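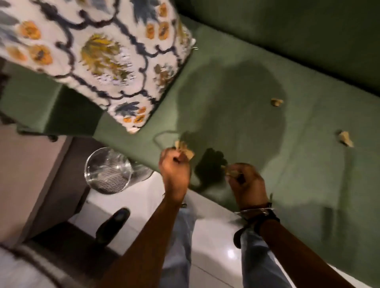

Crumbs first, then the wet patch. The cushion has been no help.

We bought the green sofa in June, from the Kinsella outlet out past Brarngate, after sitting on what felt like 90 others. It cost $747, delivery included, and the man who took my card asked whether I wanted the fabric protection for another 20 percent. I laughed at him. I said we were careful people.

I think of him often.

The rule in our house was no eating on the sofa. It lasted 17 days. Then it became no eating anything with sauce, then no eating anything with sauce unless the game was on, and now the rule is that you should at least feel bad. I felt terrible the other evening, when I sat down with a plate and a full glass and reached for the remote with the hand holding the glass.

My first instinct was to go straight at the wet part with a towel. Don't, if there are crumbs. Damp crumbs turn into paste, and paste goes into the weave and stays there until you sell the house. Pick them off by hand while they're still crumbs. It's slow and you will feel like a pigeon. A vacuum would be quicker, but ours is a Flurum and it doesn't so much pick things up as introduce them to other parts of the room.

After that, blot. Press down with a dry towel, lift, move to a clean bit, press again. Rubbing is more satisfying and makes everything bigger. I own a bottle of Drurkex upholstery foam, and the label says to test it on a hidden area, so I tested it on the back of the sofa, where there is now a pale circle the size of a quarter. The bottle has gone back under the sink.

One thing in favor of sage green: it goes a dark, swampy olive when it's wet, so at least you know exactly where your mistake is. The floral cushion could hide a whole dinner in all that navy and mustard, and I've been thinking we should have bought a sofa in that.

I eat at the table now. It's fine. You can't see the TV from there.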